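Koval sit-stand desk, two months in
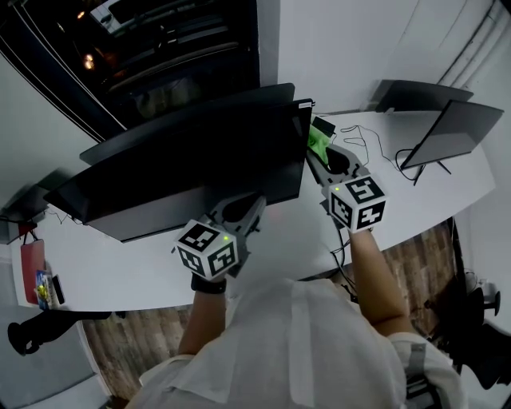

Long white desktop, plenty of elbow room.

Right, quick one because I'm meant to be packing for the coast. A few people asked about the Koval after I whinged about my old desk all winter, so here's the lot in one go.

Short version: good top, good motor, awful instructions. Would buy again. Would not assemble again.

Paid 978 including delivery, which stung. The Veler was 200 cheaper and I nearly went that way, but I'd leaned on one at Beril Dönmez's place and it wobbled when she typed. Not a lot. Enough that I'd notice it every day and go mad. Also looked at the Prorkus, nice colours, only came in the short size. No good to me. I spread out.

Delivery. Two boxes, a day apart, and the first one was the top so it just leaned in the hallway and everybody walked into it. Driver wouldn't do stairs. Fair enough, the thing weighs 40 kilos before you get to the legs. Get a mate. I got Alper Kılıçarslan, paid him in dumplings.

Assembly. Oh dear. The booklet is all drawings and the drawings show the crossbar upside down on page 4. We bolted it on, undid it, bolted it on again. The allen key in the bag is rubbish, rounded off before we'd finished the second leg. Use your own. Bolts are fine, holes all lined up, no drilling except for the cable tray and that's optional. Took us from after lunch till it was nearly dark, with one dumpling break and one argument.

If you're doing it on floorboards put a doona down first. Learned that one on the rental's floor. Bond inspection in September, wish me luck.

The top. This is what you're paying for. White, matte, doesn't throw the window glare back at you like my last one did. Coffee rings wipe off if you get to them the same day. Left one overnight and it needed a bit of bicarb. Biro comes off with metho. Turmeric does not come off with anything, so there is now a faint yellow thumbprint near the back edge and I've decided to put a plant on it.

Edges are nicely rounded over, no sharp line digging into your forearms. My old desk left a dent in my arms by 3pm and I'd stopped noticing until it went away.

The motor. Quiet-ish. You can move it during a call and people don't hear it, I've tested this on several bored colleagues. Speed is ok, not fast. There's 2 memory buttons, which is enough if you live alone and not enough if you share. My partner is a lot taller than me and has taken over button two, so if I want a perching-on-a-stool height I have to hold the arrow like a caveman.

Wobble at standing height: a little side to side, hardly any front to back. Fine with a monitor arm clamped on. The Trokar arm I already had fits the back edge no worries, tho you need to pull the desk out from the wall to get the clamp under the lip.

Stuff I don't like. The control paddle sticks out the front right and I've whacked my knee on it more times than I'd admit to. You can mount it on the left but then the cable's too short unless you swap the box around too. The cable tray is flimsy, bends if you put a powerboard with any weight in it. I've got mine held up with zip ties. And the grommet caps are a slightly differnt white to the top. Once you see it, you see it.

Customer service. Emailed about the allen key mostly to have a grumble, they posted a new one plus spare feet. Slow but polite. Haven't had to test the warranty on the motor, ask me again in a year.

Do I actually stand? Mornings yes. After lunch, no, never, be serious. But my back's better than it was and I've stopped working from the couch, so that's a win as far as I'm concerned.

Four out of five. Lost one for the booklet and my knee.

Edit: someone asked about the depth. Deep enough for a keyboard, a notebook in front of that and a cat behind it. Cat not included.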